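Hemd zusammenlegen

Das Zusammenlegen eines Hemdes gehört zu den Handgriffen im Haushalt, die jeder irgendwie macht und über die sich trotzdem herrlich streiten lässt. Gemeint ist das Falten eines durchgeknöpften Oberteils mit Kragen und langen Ärmeln, bis es flach in ein Fach oder auf einen Stapel passt. In meinem kleinen Wäschelexikon steht der Artikel seit Februar ganz oben auf der Wunschliste, also los!

Als Unterlage nehme ich am liebsten das Bett. Ein Tisch ist zwar fester, aber die meisten Tische sind zu schmal für zwei ausgestreckte Ärmel, und auf der Tagesdecke rutscht Baumwolle weniger. Wer im Stehen arbeitet, legt den Stapel mit dem fertigen Zeug ans andere Ende, dann ist vorne Platz.

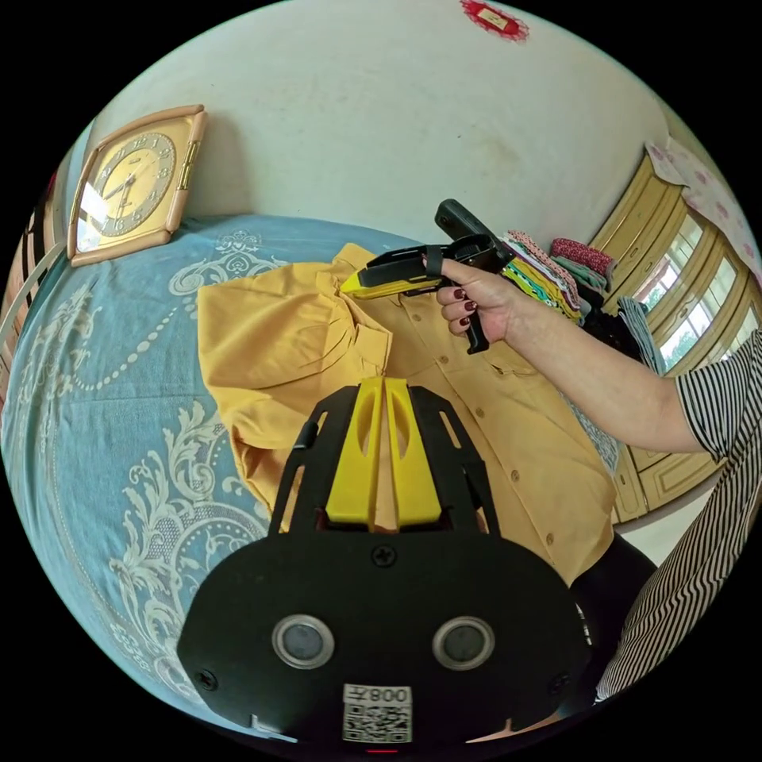
Gelbes Langarmhemd auf hellblauer Tagesdecke, die Knopfleiste liegt schräg.

Zur Knopfleiste: Ich schließe den obersten Knopf, den in der Mitte und den untersten. Alle zuzumachen schadet nicht, dauert mir bei einem ganzen Korb aber zu lang (ja, ich bin da faul). Danach kommt das Hemd mit der Vorderseite nach unten auf die Decke, und jetzt wird glattgestrichen — vom Kragen zum Saum, mit der flachen Hand. Eine Brusttasche mit Klappe streiche ich vorher extra glatt, sonst drückt sie sich später durch.

Ärmel

Am Ärmel scheiden sich die Geister. Bei der Querfaltung schlägt man die Seite bis zur Mitte des Rückens ein und klappt den Ärmel parallel zur Seitenkante nach unten. Bei der Rollfaltung wird er zweimal geknickt und der Rest aufgerollt, was im Koffer prima ist und im Schrank schrecklich aussieht. Ich bleibe bei der ersten. Die Manschette soll dabei flach liegen, ein umgeklapptes Bündchen gibt nach ein paar Tagen eine Kante, die man nur mit dem Bügeleisen wieder loswird.
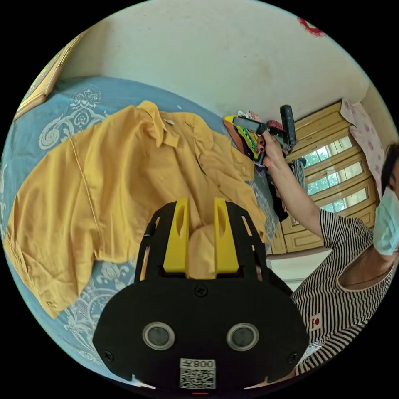 Tetorance

Kragen und Stapel

Den Kragen stelle ich kurz auf, ziehe die Spitzen nach außen und lege ihn wieder um. Zum Schluss wird das untere Drittel hochgeschlagen und noch einmal gefaltet, sodass der Kragen oben liegt. Für mein Okberg-Regal muss das Päckchen rund 20 Zentimeter breit sein, und mehr als 10 Hemden staple ich nie übereinander, sonst bekommen die unteren Falten wie eine Ziehharmonika. Stricksachen kommen bei mir auf einen eigenen Stapel.

Siehe auch: Bügeln, Kofferpacken, Knopfleiste, Tagesdecke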